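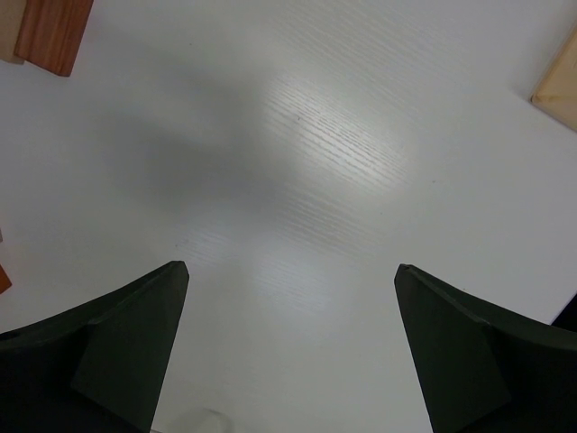

Tabletops for block work, a thread. Mostly about surface finish, because that is the part people get wrong when they set up a sorting table, and it costs more to fix later than anything else.

1/ The short version: pale, low gloss, light texture, no printed pattern. If you only wanted a buying recommendation you can stop reading.

2/ Pale first. Wooden blocks run from light tan to dark reddish brown. On a mid-brown top the middle of that range disappears. On white or pale gray every piece has an edge you can find without leaning in.

3/ Pure bright white is too much. Under a ceiling panel it tires the eyes inside an hour and every pencil mark shows. A gray-white is easier to live with. Paint people would call it a dirty white. Same idea.

4/ Texture. The embossed wood-grain tops are usually sold as decor, but the emboss does something useful. It breaks up the reflection. You still get a patch of glare, only now it has soft edges and ripples through it, and you can see a block sitting next to it.

5/ Smooth gloss gives you a clean picture of the light fitting. Move your head and it moves with you. Sorting by color on that is miserable.

6/ Emboss depth matters more than the pattern. You want grain you can barely see until light catches it. Deep emboss holds dust and crayon wax, and small blocks rock on it. Drag a fingernail across the sample. If it clicks, it's too deep.

7/ Samples: I went through 11 before settling. Verkside sent the biggest pieces, which helps, because a sample the size of a playing card tells you nothing about glare. Lay it flat at working height, under your own lights, at the time of day you will be using it.

8/ Plullby had the nicest color and the worst surface. Very even gray, shiny as a plate. Returned.

9/ Grain direction. Check this before you cut or bolt anything down. Lines running straight at the lamp and lines running across it give different reflections off the same board. I turned mine twice before drilling the legs. Ended up with the lamp off to one side and the top rotated a quarter turn from the original plan.

10/ Shadows are the other half. One hard lamp gives every block a crisp dark twin, and beginners do reach for the twin. A wide diffuse source gives a gray smudge that fades out on its own. Prefer the smudge.

11/ Where the blocks go: park them at the edges and keep the middle clear. The middle is the working area. A piece left there is either in use or in the way.

12/ I keep tan and reddish pieces together at the start. Sorting comes after. If they are already separated there is nothing to sort, and you have built a shelf.

13/ On the blocks themselves. Reddish stock with visible darker streaks is easier to orient than plain tan, since the streaks usually run along the length. Plain tan gives you only the outline. When I make up a set I mix both.

14/ Edges: break them slightly. A block with a small round on the corners lasts longer and doesn't mark the table. Two passes with 220 paper is plenty. Past that you start to lose the flat faces and stacks begin to lean.

15/ The current set is 223 pieces on the Grokham pattern, cut from offcuts. The pattern is fine. The cut list is bad. It assumes a blade with no thickness, so add your kerf or the last piece on every board comes out short.

16/ Cleaning. Damp cloth, then dry cloth, both along the grain. Across the grain you leave lint in the lines. No polish, ever. Polish fills the texture and you are back at post 5.

17/ Oil finish on blocks needs to cure fully before they touch a pale top. Mine got a week in March and that was short. There is a faint orange ring on the old board, still there after everything in the cupboard.

18/ Cost. A plain top plus legs came out 50 dollars under the Pawlak table of the same size, and the Pawlak one is only available glossy. Theirs has better legs — I will give them that.

19/ Question already in the replies: can you cover an existing glossy table? Yes, with a textured film, if the corners are square. On rounded corners it lifts within 3 months. Matte paper works for an afternoon and then curls.

20/ Second question: felt? Quiet, no glare, terrible for building. Blocks sink a little and nothing over four high stays plumb. Good for storage trays.

21/ Leg spacing and the underside frame next, once I have redone the drawing with the correct overhang. The one I posted before is wrong on the short side. Don't cut from it.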